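Budier Science Pages for Young Readers
Sheet 314: Mesh
Text by Zofia Pawłowska
Reading level: grades 4 to 6

A mesh is a material made of threads, wires or strips with regular gaps between them. The gaps are called openings. In most cloth the threads lie so close together that the openings are hard to see. In a mesh they are left large on purpose.

Mesh is used in laundry bags, window screens, kitchen strainers, fishing nets, sports shirts and small pouches.

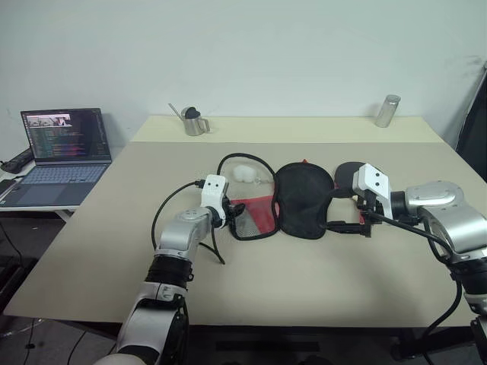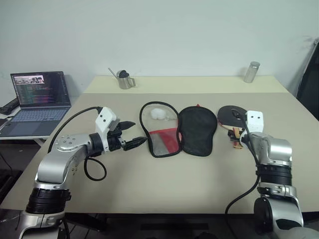

First picture: a red mesh pouch at the table. Second picture: the light beige tabletop and the white wall behind it.

What a mesh does

A mesh lets some things through and holds other things back. What passes depends on size. A grain of sand is smaller than the openings in a kitchen strainer, so it falls through. A pea is larger, so it stays. Air and water are made of particles far too small to be stopped by a strainer or a pouch.

A material that sorts things this way is a kind of filter. The same idea works at many scales. A soccer net stops a ball but would not stop a marble. A window screen stops a housefly, but very small insects called midges can get through some screens.

How mesh is made

Weaving: Two sets of threads cross each other at right angles. One set, the warp, is held tight on a frame called a loom. The other set, the weft, goes over and under it. If the threads are spaced apart, the result is an open cloth with square openings. Plain woven mesh has a weakness. The threads can slide, and the openings become uneven.

Knitting: Yarn is bent into loops, and each loop is pulled through another one. By skipping or moving loops, a machine can leave holes in a pattern. Knitted mesh stretches more than woven mesh – a loop can change shape when it is pulled.

Knotting: Cords are tied together wherever they cross. Many fishing nets were made by hand this way, and some still are. The knots keep the openings the same size.

Metal mesh may be woven like cloth. It may also be welded, meaning that the wires are melted together at each crossing.

Measuring mesh

There are two common ways to describe how fine a mesh is.

The first is the width of one opening, measured from the inside edge of one thread to the inside edge of the next.

The second is the mesh count. This is the number of openings along one inch. A mesh with a count of 26 has 26 openings in every inch. A higher count means smaller openings, as long as the threads are the same thickness.

The thickness of the thread matters too. Suppose each opening is a square 4 millimeters wide and each thread is 1 millimeter thick. One opening and one thread together take up 5 millimeters. The pattern repeats in squares of 5 by 5, or 25 square millimeters. The opening covers 4 by 4, or 16 square millimeters. So 16 parts out of 25 are open, or 64 percent. More than half of this mesh is empty space.

Why mesh dries quickly

Water leaves wet cloth by turning into a gas and mixing with the air. This is evaporation. It goes faster when air can move past the wet surface. In a mesh, air moves through the openings as well as across the outside. There is also less thread to hold water in the first place.

Try it: sorting with mesh

You need a kitchen strainer, a bowl, a spoonful of dry rice, a spoonful of salt and a kitchen scale.

1. Mix the rice and salt in a cup.
2. Weigh the mixture without the cup. Write down the result.
3. Hold the strainer over the bowl and pour the mixture in.
4. Shake gently until nothing more falls.
5. Weigh what is left in the strainer, then weigh what is in the bowl.

Add the last two weights. If the mixture weighed 59 grams at the start, the two parts should add up to 59 grams, or very close to it. A small difference can come from spilled grains or from the scale.

Words to know

Evaporation: the change of a liquid into a gas
Loom: a frame or machine for weaving
Mesh count: openings per inch
Opening: the gap between threads
Warp and weft: the two sets of threads in woven cloth

Next sheet: Knots and Cords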